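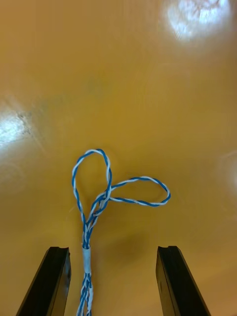 About Marville

Marville is a cable shop. We cut, twist, tape and bundle wire for companies that build pumps, door openers and control panels. There are 19 of us, and most of the work is done by hand at a bench.

People who come to our open day in February ask why we have robots at all. Fair question. We were slow to warm to them, and a few of us still haven't. Rhiannon Parry, who runs the shop, has sat through 11 sales demonstrations and bought from one of them. A rigid part is easy to show off. A twisted pair of blue and white wire is another matter - it bends, it springs, and it never lies the same way twice. Most of the sales reps brought a block.

So our open day works like this. The gripper gets a looped cable on a bare table, and visitors watch it try. We don't edit the attempts or clear the room when it goes badly. Last year it went badly a lot. Every try is written in a log by the door, 3561 of them so far, and you are welcome to read it. Misses are in there too.

Voyle and Gumex, two of our older customers, send people each year. They mostly stand at the back with their arms folded, and we like them for it.

We have made no promises about when a robot will do this job for paying customers. If you want to see where it stands, come at 18:00, after the day shift. Parking is behind the Ondus building.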